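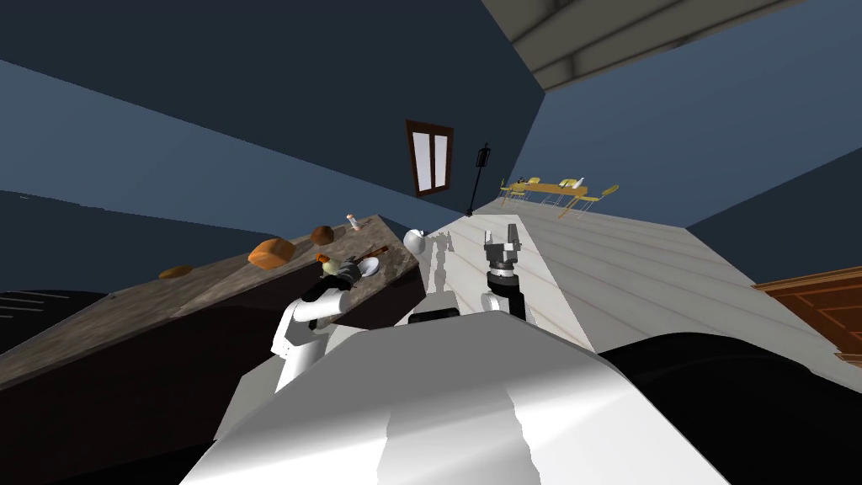
Pulteck Benchtop Oil, 200 mL tin. Hard-drying oil for timber counters, islands, chopping stations, the odd windowsill. Wipes on with a rag, no brush needed, low smell once it's dry. Matte or satin. We get asked most about rings and scuffs from crockery. A small white plate left on the countertop is no drama once the oil has cured, slide it, stack it, leave it till morning. Wet glasses same deal, though do wipe up eventually. Turmeric will still win. So will beetroot if you give it all night.

IN STOCK
Matte: yes
Satin: yes, low, more due in August
Tinted (Walnut, Smoke, Black Tea): Walnut and Smoke yes. Black Tea back order only

What's in it
Plant oils, a bit of hard wax, drier, solvent. Full sheet is under Downloads at the bottom of the page. Contains nut-derived oil so check that if there's an allergy in the house.

What it goes on
Bare timber, or timber that's been oiled before. Solid, laminated block, end grain, all fine. Not over varnish, not over poly, it'll just sit there and go sticky. If you don't know what's on there now, put a drop of water on it. Soaks in and goes dark, you're probably good. Beads up for ages, sand it back or ring us first.
Very oily timbers are slow. Do a test patch underneath somewhere and leave it overnight.

How to put it on
Sand to 180. Vacuum, then wipe down with a barely damp cloth and let it dry.
Stir the tin. Dont shake it.
Thin coat, lint-free rag, along the grain. Wait fifteen minutes. Wipe off everything that hasn't gone in, and we mean everything, this is where people come unstuck.
6 hours between coats in a normal room. Overnight if it's cold or muggy.
3 coats on new timber. One is usually plenty for a refresh.
Edges and around the sink cutout get an extra one. End grain drinks it.
Light use next day. Full cure is 7 days, keep standing water and hot pans off till then.

RAGS. Oily rags can heat up and catch fire by themselves. Lay them flat outside to dry or soak them in water before they go in the bin. Please read that bit twice. 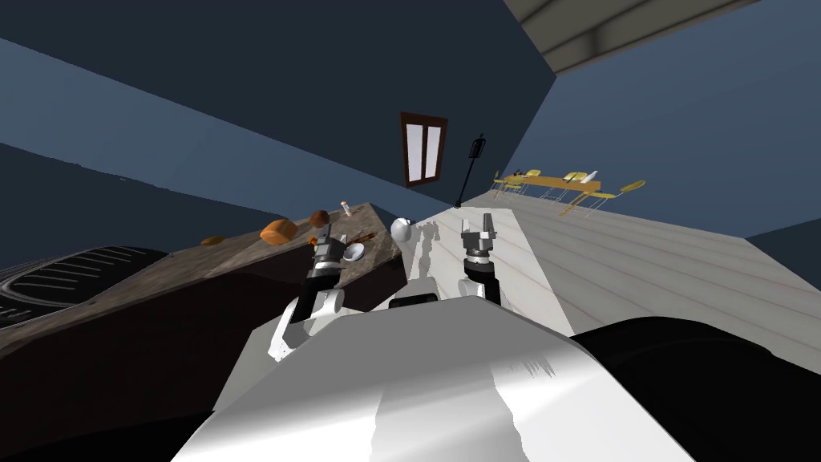
Dark wooden counter with a pale floor alongside.

Going dark
The tints are not paint, they shift the colour and you still see grain. On pale timber Walnut comes out mid-brown with one coat, noticeably deeper with two. Smoke is a cool grey-brown. For properly dark, Black Tea, two coats, then a clear one over the top to lock it in. Always finish with clear if it's a food prep area. Tints vary a bit from batch to batch so buy enough for the whole job in one go, and tip the tins together in a bucket if the batch numbers don't match.
Dark tops show flour and dust more than light ones do. Satin shows it worse than matte.

Sample sachets of every tint, one small wipe each, flat postage. Add at checkout.

Looking after it
Warm water, drop of dish soap, soft cloth. No bleach, no cream cleanser, no green scourers.
Dull patch by the sink? Rub back lightly with a grey pad, wipe on a smear of oil, buff off. Takes as long as the kettle. You don't have to redo the whole top, which is the main reason we stopped selling varnish.
Black marks are usually a steel tin or a wet pan left sitting. Sand them out locally, re-oil, feather the edge.

Goes with
Plilon grey pads, pack of ten
Plilon lint-free rags, the big bag
Ruotsalainen scraper, fixed blade, for getting old finish off before you sand. Pricey. Holds an edge for ages tho
Skitcombe Board Butter, for chopping boards and spoons, don't use it on counters, too soft

Shipping and returns
Leaves our Skitcombe shed same day if you order before noon. Road freight only, it's a flammable liquid so it can't go by air and we can't send to PO boxes. Remote adresses take longer, we'll email if it's going to be silly.
Unopened tins back within a month, full refund less freight. Opened tins no, sorry, unless it's faulty.
Trade pricing by the carton, log in to see it or use the contact form.

Downloads
Safety data sheet
Application guide, one page, printable
Tint card (screen colours are rough, get a sachet)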